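2026-08-28

Too hot to sleep so I got up early and finally dealt with the earring situation!! It has been bad since the move. Everything I own that's smaller than a grape has been living in one cookie tin, and every morning I stand there stirring it with a finger looking for the other little hoop (there is never another little hoop).

So I carried the tin over to the white table, where I could spread things out, and got the little smoky gray organizer ready, the one Leilani talked me into at Flandell. She has the same one for her beads and swears by it. I wanted a clear one but I'm coming around to the gray, you can still see through it well enough and it doesn't look so much like a tackle box.

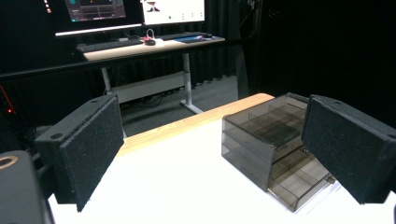
My plan is studs in the top tray, one pair to a cell, and the drawer for rings and the clasps I keep meaning to sew onto things. Necklaces will have to go somewhere else, they'd be one big knot by Christmas. I got as far as 17 pairs and then started finding singles, and that slowed me way down. Do I keep a single? I kept four. One is from Aunt Eulalia and I'm not throwing it out, I don't care.

Tadeo called in the middle of it about the Cisternas trip and I said yes to everything without listening, so I should probably text him tonight and find out what I'm bringing. Potato salad, I bet. It's always potato salad.

Also still need to call Olga back, buy stamps, and ask Oana if she has my green scarf. The tin smells like pennies now. I put it in the sink to soak.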